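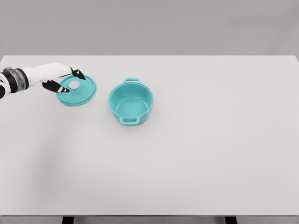
Lid task, control stack and planner changes
Speaker notes, Faraji Shemweta
Internal tooling session, Jan 29, 2024

Slide 1. Title
Say name, team, repo. Planner is Festik, controller is Briggs, the simulation wrapper is Bikness. Skip the org chart. Questions can come in at any point except during the timing slide.

Slide 2. Task definition
Two objects, one pot and one lid, modeled as separate rigid bodies. Single arm, multi-finger hand. The episode has two halves: take the lid off and hold it clear, then put it back on. We score the halves separately. Last year's numbers mixed them and are not comparable with anything in this talk.
The table is otherwise clear. Clutter is a separate benchmark and I will not cover it.

Slide 3. Why the lid is awkward
The contact set changes three times per half: fingers to knob, lid to rim, lid to air. Each change is a mode switch for the controller. The old code had a hand-written state machine with a threshold on fingertip force. It worked for one lid mass. Change the mass and the state machine either let go early or kept squeezing after the lid had seated.
Mention that a tilt of a few degrees on the way down is enough to wedge the lid on the rim. Most failed placements in the logs are this case.

Slide 4. Control layout
Briggs runs at 1000 Hz. Joint impedance on the arm, torque-limited position control on the fingers. Festik sends waypoints at 30 Hz and Briggs interpolates. The arm and hand used to be two processes with a shared clock. They are now one process with one state vector. The gain is that wrist compliance and finger stiffness can be scheduled together.
Pause on the diagram. Point out that the planner never writes torques.

Slide 5. Grasp candidates
Two families. Top grasp closes over the knob with the palm down. Rim grasp pinches the lid from opposite sides. Festik samples both, rejects anything with a wrist collision against the pot handles, then ranks by distance to joint limits at the end of the motion. Ranking by the start configuration was the bug that Produnix reported. The arm would pick a comfortable grasp and run out of wrist travel before the lid was clear.
For each object pose we keep the best 6 candidates and discard the rest. Keeping more made planning slower and did not change which one was executed.
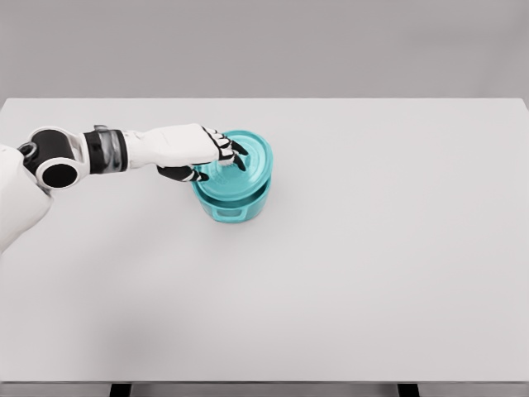
Thumb placement is solved last. With the fingers fixed on the knob, the thumb has one free contact on the lid surface, and we choose it to minimize the moment about the knob axis. If there is no feasible thumb contact, the candidate is dropped. There is no fallback to a fingers-only grasp.

Slide 6. Perception input
In simulation we can read the ground-truth pose, and the first version did. That hid a lot. Bikness now adds pose noise and a fixed delay before the planner sees anything. Lid pose and pot pose get independent noise. If they share it, the relative error is zero and every placement looks good.
The lid is close to rotationally symmetric. Yaw error on the lid is ignored in the cost. Yaw on the pot is kept, on account of the handles.

Slide 7. Placement
Approach from above, stop short of the rim, lower stiffness in roll and pitch, descend at constant velocity. Seating is declared when vertical force rises and lateral force stays flat for 5 consecutive planner ticks. If lateral force rises too, back off and retry with a small lateral offset. One retry only, then the episode is marked failed.

Slide 8. Timing
No questions here, walk through the plot. Left bars are planning, right bars are execution. Collision checking dominates planning. The convex decomposition of the pot is coarse at the handles on purpose.

Slide 9. Open items
Slip detection is off by default. Contact parameters were tuned by hand and need a proper sweep. Logs still store finger and arm torques in different units, converter is in the tools folder. Target for the merged branch is March.

Backup: solver settings, candidate ranking cost, full failure table.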